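I've been playing on Driltville since March, and I want to complain about the chest limit. The new rule says every plot gets up to 129 chests and that's it. Gayan Paul announced it in the forum, said it was for lag, and locked the thread before most of us had logged in.

Okay, lag is real. I was at Skotside market the night it froze three times and ate my minecart. But a flat limit hits the wrong people! I build big sorting systems – that's pretty much all I do – and my main hall has 303 chests in it. The guy two plots over has a dirt hut and a cow. We get the same limit.

And please don't tell me to "just sort better." My stuff is sorted. Every hopper line has a label, every label has a sign, and I can find a stack of comparators in the dark. 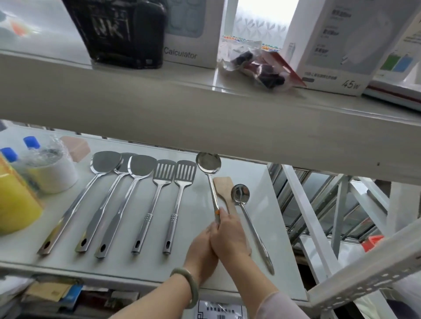
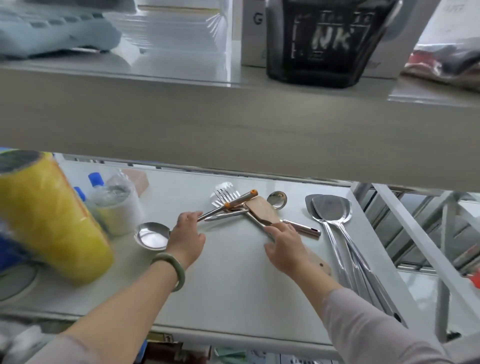 Kitchen utensils on the lower shelf.
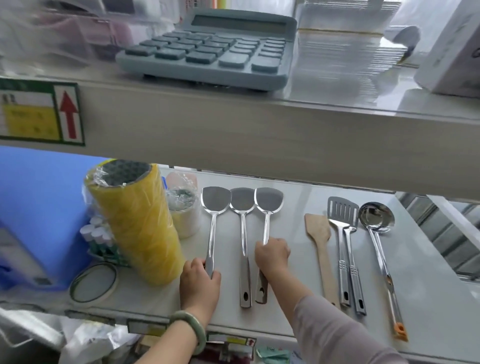

What I'd like is a limit that grows with how much you play, or at least one that counts hoppers and chests separately (it's the hoppers that hurt, ask anybody who ran a farm on Vastora). Balogun does something like this already. You start small, and each time you rank up you get a bit more room. I played there for 6 months and never once felt squeezed.

I'd even be fine with tearing out half my hoppers and going to water streams. It's slower and kind of ugly, but I'd do it this weekend if somebody said the chests could stay. So unlock the thread, Gayan, and let people talk about it before the old plots start getting trimmed.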